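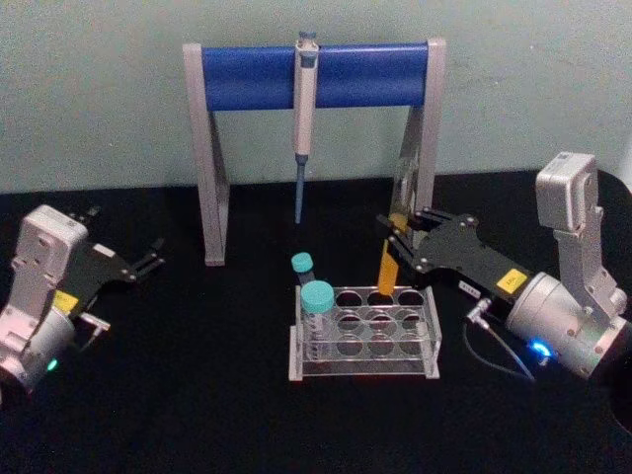 *The two-arm bench at Brirkthorpe, with the tube rack and pipette stand used in the handling work.*

**Report of a visit to the Brirkthorpe laboratory site, October 11, 2018**

Prepared by Hafiz Hidayat for the Equipment Planning Group, Fliltden

## Purpose of the visit

The Group agreed in July that no bid for automated sample handling should go forward until members had seen a comparable installation in daily use. Brirkthorpe offered to receive a party of four from Fliltden. We were asked to report on the likely cost, the space needed, the demands on staff and the terms on which suppliers are prepared to sell.

The visit took up the morning and part of the afternoon. We saw the sample reception room, the two-arm bench and the store, and then met the site's finance officer. The party is grateful to its hosts for their openness, in particular about the matters which had not gone to plan.

## The two-arm bench

The bench stands in a former preparation room. Two robot arms, each fitted with a black parallel gripper, work from either side of a matt black surface. A clear acrylic rack with twelve places is set in the middle, in front of a stand holding a single-channel pipette. The right arm handles an amber-orange tube at the rack, and both large and small tubes with turquoise caps are kept in the same rack. Members had asked whether a mixture of tube sizes could share one holder, and will wish to note the arrangement.

The site chose to keep its ordinary racks and hand pipettes and to fit the arms around them. The alternative, quoted by Schmieder, was a closed cabinet with its own trays and tips. The finance officer explained that the cabinet would have been quicker at peak times, but that it tied the laboratory to one source of consumables for the life of the machine. Reception handles 400 tubes on a normal day and 600 after a public holiday. The second figure was used for planning, and the staff we spoke to thought this had been right.

The arms do not work unattended. One trained member of staff is present whenever they are in motion, and this post was not in the first budget. It was met in the first year by moving hours from the evening shift, an arrangement which the laboratory manager does not wish to repeat.

## Costs and terms of purchase

Brirkthorpe asked us not to circulate the purchase price of the arms, and it has been given separately to the Group's chair. The following points may be recorded here.

- The grippers were quoted apart from the arms by both suppliers. Manurex included one pair in its final offer after discussion.
- The yearly service agreement with Manurex costs £2,428. It covers two visits and telephone support, but not replacement gripper fingers.
- Training for each additional operator is charged at £400. The site has trained three people and considers this the minimum.
- Electrical work and the new bench surface were paid for from the building budget. Fliltden has no such budget this year, and any bid should carry these costs in full.
- Delivery took eleven weeks from the date of order. Acceptance testing took a further three, during which the room could not be used for other work.

The finance officer advised that final payment should be held back until the machine has handled the laboratory's own tubes for a full working week. Brirkthorpe had accepted a test with the supplier's sample tubes, and the differences in cap height only came to light afterwards. Two further visits by the engineer were needed, and the cost was shared.

Leasing was considered and set aside. The monthly charge was attractive, but the lease did not allow the arms to be moved to another room without the supplier's consent.

## Space and services

Our own Room 6 is narrower than the room at Brirkthorpe. The bench itself would fit, but the door opens inwards and would come close to the left arm. Estates should be asked to price a sliding door before any order is placed. The floor loading does not appear to present a difficulty, subject to a proper survey.

Noise was low enough for normal conversation. Staff in the adjoining office raised no complaint.

## Matters for the Group

The party recommends that:

1. a bid be prepared for a two-arm bench using our present racks, with the operator's post shown as a separate line;
2. Manurex and Schmieder both be invited to quote against the same list of tubes, with caps, drawn up by our reception staff;
3. acceptance terms be agreed in writing before the order, including a working week on our own samples;
4. Estates report on Room 6 in time for the next meeting.

Two questions remain open. We did not learn how long the gripper fingers last in regular use, as the site has not kept a record by date. Nor was it clear whether the service agreement may be transferred if the equipment changes hands. Brirkthorpe has undertaken to write to us on both.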